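Each May I set aside an evening to review what has been published on household automation and to ask whether the position I took a year earlier still holds. The short answer for this year is that machines can now do a few chores in most homes, and that laundry is still not among them.

Floors are a settled matter. Dishes are under serious study. Cloth remains the difficult case. A plate keeps its shape when it is lifted, whereas a sheet takes a new shape every time it is touched, and the corner a machine needs is often hidden under three layers of its own folds.

Máté Hegedűs and I have argued over this point for years. He holds that the remaining problem is one of examples, and that a hand-held gripper used by ordinary people in ordinary rooms will supply them. I hold that examples are necessary and that touch will also be required. A person finds a hem without looking - a camera above two fingers must find it by sight, often in poor light.

Crumpled white cloth and printed cloth, with the gripper in front:

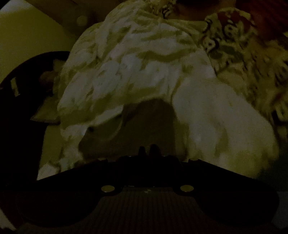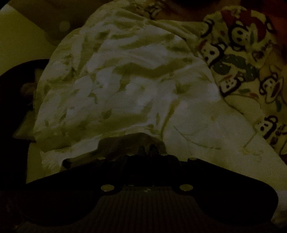
My own test for readiness is modest. A machine should be able to take mixed bedding from a heap, separate the pieces, and fold 40 of them with no person stepping in. Speed is a secondary concern, and I would accept almost any pace overnight. Fanni Boros has suggested that fitted sheets be excluded. I have declined, as they are found in nearly every household and must be folded by someone.

I will return to the question next May.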